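The Pralville Relays began as a high school dual meet on a cinder track and now fill 2 days in March. Most of the people who drive in come for the distance races. The sprinters get the afternoon sun and the announcer's best voice, but the stands are fullest after dark, when the 5,000 meters goes off under the lights.

This year the meet drew 2,000 spectators, a good number for a town with one motel. Pendier, the shoe store on the square, stayed open until the last race was over and sold out of long spikes before the first evening. Rain had left the inside lane soft, and coaches were telling their runners to swing wide off the second turn.

The women's 5,000 had 18 starters. The Madby club put three of them at the front and kept them there, trading the lead every two laps at a pace that looked slow until the field behind them began to break up. Rutherford College had the fastest entry time on the sheet and chose to wait. With 600 meters left its runner was in fourth, boxed in on the rail, and by the time a gap opened the leader had five strides on her. Madby finished first, second and fifth. Rutherford took third.

Cold is a regular part of this meet. The temperature drops fast once the sun is behind the grain elevator, and there is no indoor warm-up area. Runners jog the access road in whatever they brought, then leave it in the wire baskets behind the start line.
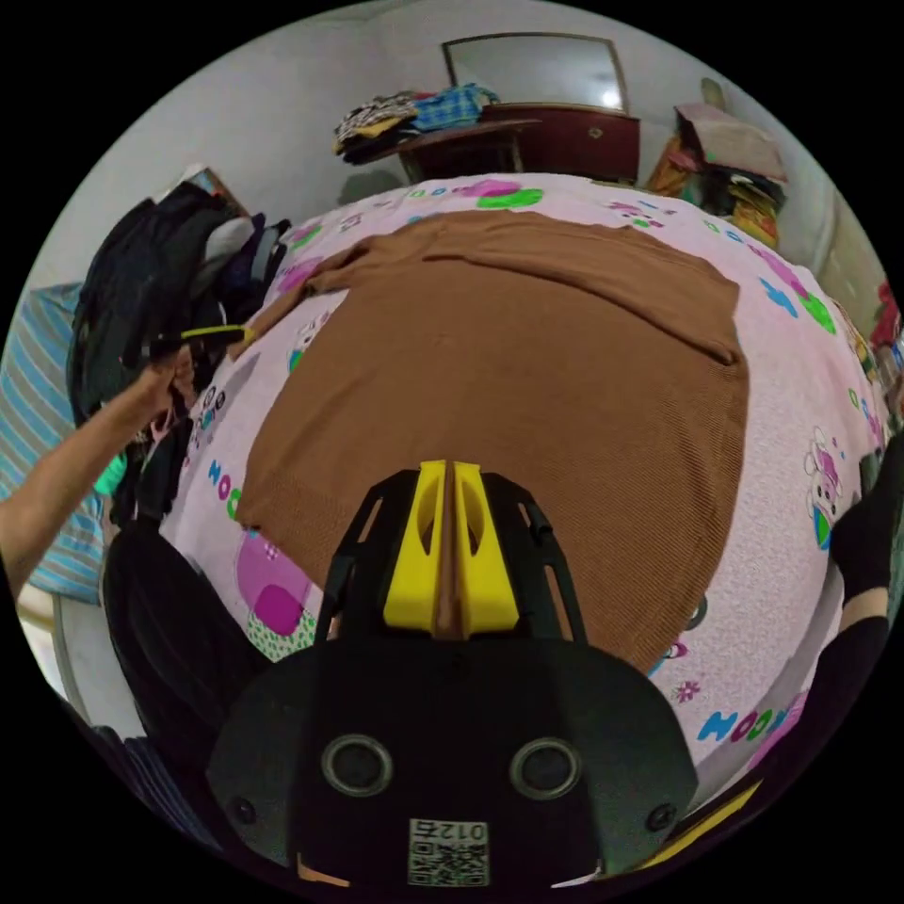
*Vol. 18, No. 3*

Sweatpants and old sweaters pile up there through the evening, and the meet office keeps a lost-and-found box until the end of the school year.

The men's race went off last and was the faster of the two. Rutherford led from the gun, and the pack never closed. The winner ran the final lap alone and was back on the access road, cooling down, before the last finishers came in.

Both winners qualify for the regional meet in Madby, where the track is newer and the races are held in daylight. Entries for next year's Relays open in the fall. The 5,000 will stay on the evening schedule.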